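How to clean the inside of an old desktop computer

My old office computer began to make a noise like a hair dryer last October, and the reason was only dust. I write down how I clean it now, maybe it is useful for somebody who has never opened a case before.

You need a screwdriver, a soft brush, a can of compressed air and a dry cloth. Reserve one evening for the first time. Later it will go faster.

1. Shut down the computer, pull out the power cable and press the start button for a few seconds.

2. Lay the case on its side, with the removable panel up. On many office models there is a latch and you do not need the screwdriver at all.

3. Before you touch anything, make a photo of the cables with your telephone. My friend Lionel Bodin did not do this and he spent 2 hours looking for the place of one small plug.

4. Touch the bare metal of the case with your hand. Repeat it from time to time while you work.

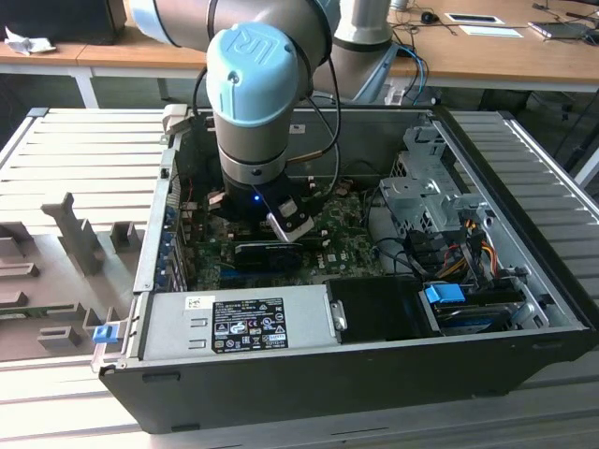

5. Brush the graphics card first, then the slots beside it. Hold the fan with one finger when you blow air, it should not turn.

6. Blow between the drives and along the cables with short pushes. Keep the can upright.

7. Clean the grille of the power supply from outside only. Never open this metal box, even when it is unplugged.

8. Press the card and the plugs gently to check that they sit well, compare with your photo, and close the panel.

I repeat this every seven months. If you have a cat, do it more often.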